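April, Stisham bench, page 133

Tote bag again. Can the arms get a shopping bag ready to pack without help? Black fabric, tan handles, white table.

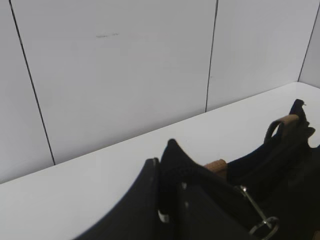
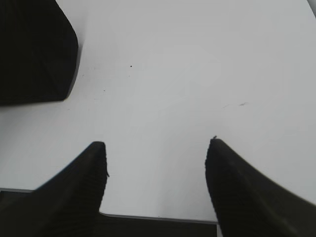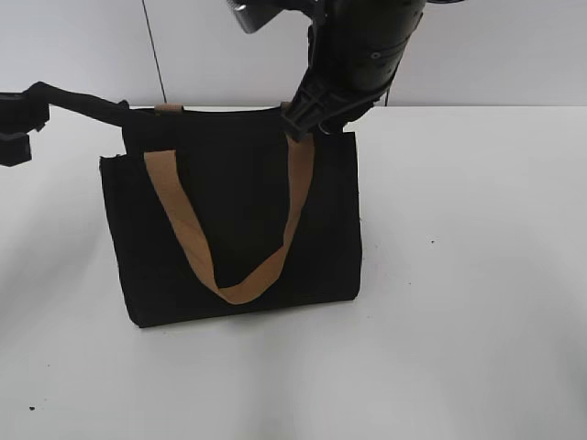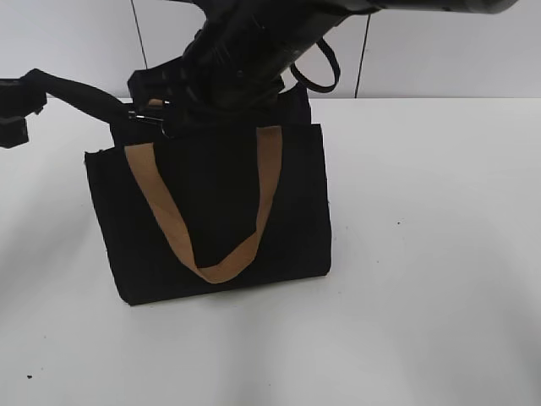 **Notes - handling**

- Handles sag and twist, so the grasp point moves every run. Same trouble at Vonville.
- Soft rim is harder than the strap - Prado script 340 still treats it as rigid.
- Not ready for a kitchen yet. Try 2 slower approaches next.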